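Two weeks of steering an arm around a fake kitchen

Filed under: robots, complaints

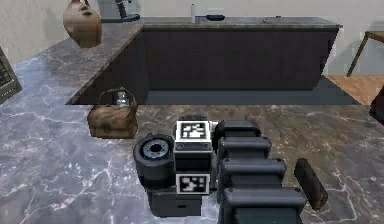
The simulated kitchen, with the gripper open and the handbag sitting on the counter.

I said in May that I would try teaching a robot by remote control before I made fun of it again. So I did. My evenings went to driving an arm around a rendered kitchen with a handheld controller, saving each try, and sending the saved tries off to be used as training examples. The program is called Kamden. The task I picked from its list was the handbag one: reach over, close on the handle, lift it, set it down farther along the counter.

The sales line for this stuff is that you "just show it." If you can pick up a bag, you can teach a robot to pick up a bag. I have been picking up bags my whole life and I was terrible at this.

Part of the trouble is depth. You're looking at a flat screen, and the counter is gray marble with pale veins running every which way, so there isn't much to tell you how high above it you are. The shadow under the arm helps some. I learned to watch the shadow more than the gripper, and then I started to wonder what exactly I was teaching. If I steer by a shadow, and the robot learns from my steering, does it learn the bag or does it learn the shadow? I asked Delwyn Ruddock, who has done a lot more of this than I have, and he said it depends on how much you vary the lighting. Then he asked how much I had varied the lighting. I had not varied the lighting.

The handle is the other part. It's a looped leather handle, it curves over the top of the bag, and there's a clear glass thing poking up out of the opening right where you'd like to come in. My hand would go around it without my brain getting involved. With the controller I had to plan the whole approach like I was backing a trailer into a driveway. Most of my early tries were hesitation. Creep forward, stop, turn the wrist, stop, back off, creep forward again.

All of that hesitation gets recorded too. You can trim the dead time at the start and end, but the dithering in the middle stays in unless you throw the try away. The notes that come with Kamden say to keep anything that ends in success. I don't agree. I had a try that ended in success after I bumped the bag twice and got the handle on a lucky bounce, and I would not want a person to learn from that, let alone something that copies me to the letter.

Now for numbers, for those of you who wrote to ask. I recorded 703 tries in all. After I went back through them and was strict about it, 452 were left that I'd be willing to put my name on. The trained version got a test of 17 runs with the bag in its usual place and did fine on most of them, which I'll admit gave me a little thrill. Then I turned the bag so the handle faced a different way and ran another 17. It went for where the handle used to be. Over and over, very smoothly, with what I recognized as my own little wrist turn.

That wrist turn bothered me more than the misses. It's a habit I picked up on the second evening to get around a clumsy camera angle, and it serves no purpose. The robot does it every time.

Delwyn thinks I'm being unfair, and he has a point about the bag. I showed it one setup hundreds of times, so one setup is what it knows. He'd have moved the bag after every few tries, changed the light, and put up with a lower success rate while recording. He also says a real arm you can push around by hand gives cleaner examples, because you feel it when you touch something. He used one at Ormsby and swears by it. I believe him about the feel. I got no push back at all through my controller, so I only knew I'd hit the counter when the arm stopped going down.

But look at what that advice adds up to. The person doing the showing has to think of every way things could be different, set each of them up, do the job neatly in all of them, and then sort the good tries from the bad. That's a lot of skilled work to hide behind the word "just." I'd like to see the hours printed next to the success rates. I didn't write mine down, so I'm no better, but I will next time.

I'm going to redo the handbag with the bag moved around and a stricter rule about what I keep. If it finds the handle in a new spot I'll say so here. I also have to figure out how to stop doing the thing with the wrist.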